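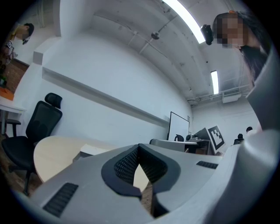 *Unit 20, wrist camera view, jaw pads and housing vents.*

**Handheld gripper – check before recording demonstrations**
Site: Nirnell, upper room. Checked by: Reda Naciri. Month: March

**Jaw and pads**

- [x] Mesh pads seated, no lifted corners. *Left one pressed back down at the heel, holding so far.*
- [x] Jaw closes fully and springs back when the trigger is let go
- [ ] Pad wear within limit. *Borderline. Last changed at 243 demonstrations, now at 636. Order a set from Taltia.*

**Housing**

- [x] Both vent grilles clear of dust and tape
- [x] No cracks along the side panel
- [x] Screws tight – grip end was a quarter turn loose

**Camera and tracking**

- [x] Lens wiped, jaw in view
- [x] Marker panel upright and flat, not moved since calibration
- [ ] Clock offset under 30 ms. *Failed first time, passed after restarting the Zerine logger. Check again at lunch.*

**Room and people**

- [x] Everyone present knows recording is on, faces blurred before upload
- [x] Walking path around the round table agreed
- [ ] Office chairs pushed in. *Please do this every time. I backed into one with the gripper in my hand.*
- [ ] Long hair tied back for whoever is holding the tool. *Add to the Wu sheet as well, it is missing there.*

**Remote arm (afternoon only)**

- [x] Stop button tested from the operator's seat
- [x] Speed limit set to low for new operators
- [ ] Second stop button within reach of the person resetting objects. *Cable too short, extension requested.*

Result: OK for handheld work. Remote arm stays off until the second stop is in place.

R. Naciri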